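Bringing a bike on the Claltar regional train — do I really need a reservation?

claltar_newbie_rides
I'm moving to Zurau in March and plan to ride to the station, take the bike on the train to Gosum, and ride the last bit to the office. The Claltar website says bikes are "welcome on all services, subject to space and reservation." The app won't let me reserve a bike for anything before 9 a.m. The woman at the ticket window told me I didn't need one, then sold me one. Which of these three is the truth? Also, are the hooks strong enough for an e-bike? Mine weighs as much as a small cow.

pannier_pessimist
All three, depending on the conductor.

The longer version, from someone who has done this commute for 5 years: reservations only exist on the express trains, the ones with the bike area in the end car. The slower trains that stop at Říha have a fold-down seat section with a bike sticker on it, and that's first come, first served. The app hides the early trains because they're all slow ones, so there's nothing to reserve. It could say so. It chooses to show you a gray button.

What the window sold you was a bike day ticket. You do need that, or the monthly bike pass if you ride more than a couple of times a week. Keep the paper, because the app version takes a full minute to load and the conductor will stand there for all of it.

As for the e-bike, don't hang it. The sign by the hooks gives a limit of 24 kilos, and you'd be lifting it over your head while the train pulls out. Take the battery off, stand the bike in the fold-down section and strap it to the rail. Put it on the side away from the platform at Říha or you'll be moving it for every stroller in town. I also keep an old towel in my pannier for wiping the chain side down before I lean it near anybody's coat. It has saved me some unpleasant conversations. 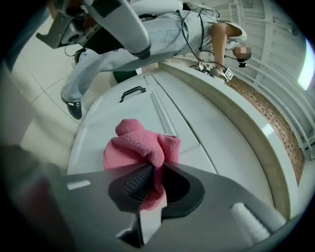
Pink towel, second career

gosum_or_bust
Pannier is right about the tickets but too cheerful about the space. Between 7 and 8:30 the fold-down seats are full of people who look at their phones very hard when you roll up. You're allowed to ask them to move. I've asked maybe twice.

If your office end is short, get a second-hand beater and leave it in the racks at Gosum. There are supposed to be 2000 spaces since they redid the square, and a fair number of them hold a front wheel and nothing else, so buy a decent lock. Number 1092 is mine, under the roof by the stairs. Please don't take it.

trackside_tom_cat
just get a folding bike, they go free as luggage

claltar_newbie_rides
Thanks, all. Bought the monthly pass. The gray button is still gray, but now I know it doesn't mean it personally. Will look into a beater for Gosum — and I'll stay off 1092.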